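Rechercher dans la documentation Wumlow
Tapez un mot-clé OK

4.3 Enregistrer une série de démonstrations

Une série compte 50 épisodes pour une même consigne. Prévoyez deux personnes : l'opérateur aux bras maîtres, l'assistant au poste Hostatine.

1. Allumez les deux bras et attendez la fin de l'initialisation.
2. Ouvrez une session dans Brokuretti et saisissez le numéro de la tâche.
3. Disposez les objets selon la fiche de la tâche. Variez leur position d'un épisode à l'autre, en restant dans la zone atteignable par les deux pinces.
4. Amenez les bras en position de départ, pinces au-dessus du plateau.

ATTENTION -- Ne passez jamais la main entre les pinces quand les moteurs sont sous tension.

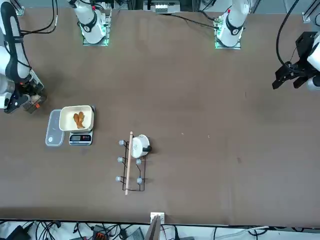

5. Lancez l'enregistrement avec la pédale gauche. Attendez le signal sonore avant de bouger.
6. Exécutez la consigne d'un geste continu. Une hésitation courte est acceptable; une reprise complète ne l'est pas.
7. Appuyez sur la pédale droite pour clore l'épisode, puis notez-le « réussi », « échec » ou « à revoir ».

Remarque : les échecs se conservent. Ils servent à l'entraînement du module Xie -- ne les supprimez pas depuis le poste.

8. Après 39 secondes sans mouvement, l'épisode s'arrête seul et reçoit la note « à revoir ».
9. En fin de série, vérifiez que le compteur indique 50, puis lancez le transfert. Comptez roughly huit minutes.

Si le code 3252 s'affiche, une caméra a perdu la synchronisation. Fermez la session, rebranchez le câble concerné et reprenez à l'étape 2.

Contact documentation : Zixuan Lü | © Wumlow | Mise à jour : 21 janvier 2024 | Haut de page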